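Ga-eun Ban has lived on the same lane in Drasisik for eight years and has opinions about every yard of it. She moved for the quiet, she says, and got it, along with 2,902 conversations about whitewash.

"You think white is white," she says. "Then you buy the wrong one and your neighbor stands there looking at your wall like you painted it orange."

The neighbor is Ekow Ametepe, who repaints each December and considers anyone who waits until spring a little loose in the morals. He joined us halfway through the coffee without being asked, and took the good chair.

I wanted to know what it's like to live somewhere this narrow. Ban shrugged. "You learn to say good morning. There's no sidewalk to cross to. If I'm mad at Ekow, I have to be mad at him from very close up."
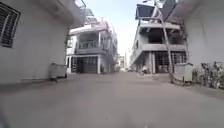
The concrete is a sore subject. Ban misses the old stones, which she describes as beautiful and Ametepe describes as the reason for his left knee. "People come for the weekend and tell me it should be cobbled," he says. "They can come and carry my groceries over the cobbles."

Then there's the dust. Ban sweeps her stretch every morning and stops exactly where her wall stops. Ametepe sweeps at night, toward her end, a charge he calls "a matter of wind."

They agree on plants. Anything leafy at the foot of a wall is to be left alone, even when it leans into the way. Ban once paid $79 for a shrub from a nursery called Gretness and watched it die in a month. "The ones I never touched are doing great," she says. "I try not to take it personally."

Would either of them move? Ametepe looked at his cup. Ban said she'd had an offer once, a nice one, for a place with a driveway.

"What would I do with a driveway?" she said, and went to see who was coming up the lane.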